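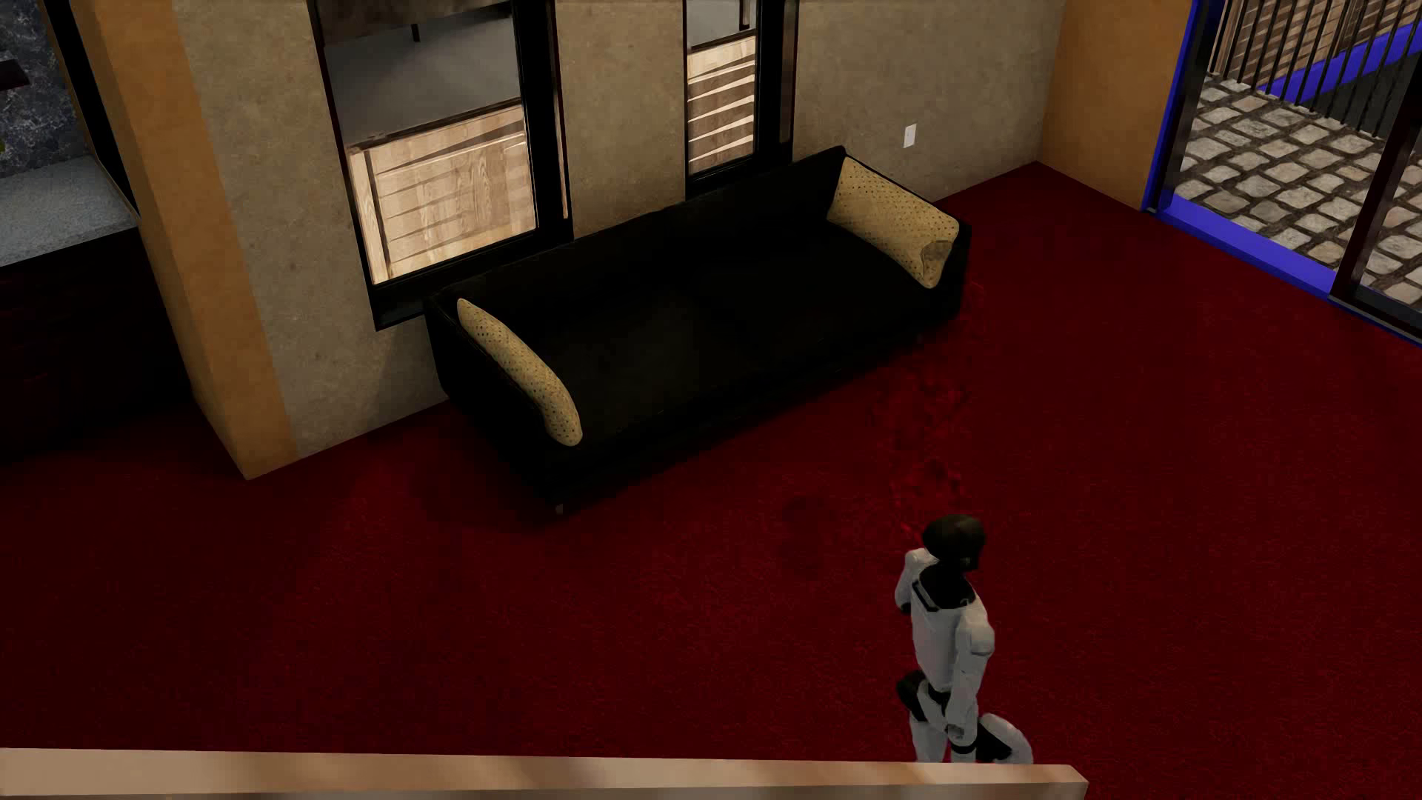
So when does the Carnden library book sale happen this year? Second weekend in June, same as last year, doors at 7 in the morning for early birds.

Print this page | E-mail this page

Minutes of the Friends of Carnden Library, June sale meeting

I took the notes again, so blame me for the spelling! We started a bit late (parking, as usual) and went straight to the book count. We have over 2000 donated books in the back hallway, mostly paperbacks, and one giant pile of cookbooks from the Costville branch that I really want to dig through myself.

Prices stay where they were. I asked if we could go up a little on hardcovers and got voted down - fine, I can live with that.
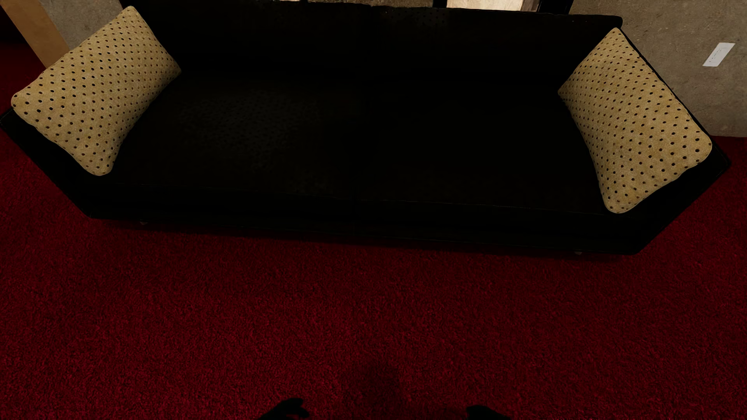 Tables were the long discussion. Alico Rentals will give us the same rate as last time, which came to $360 with delivery, and we need to tell them soon. Motion to book them passed. We also agreed to put the kids' books by the front door, so parents don't have to squeeze past the history section with a stroller.

Bravo Bakery is sending muffins for the setup crew (yay!). We still need 4 people to haul boxes on the first morning, and I'm already down for one of those spots.

Leftover books go to Costville again. Next meeting is at 7, same room, and please bring your empty boxes.

E-mail this page | Print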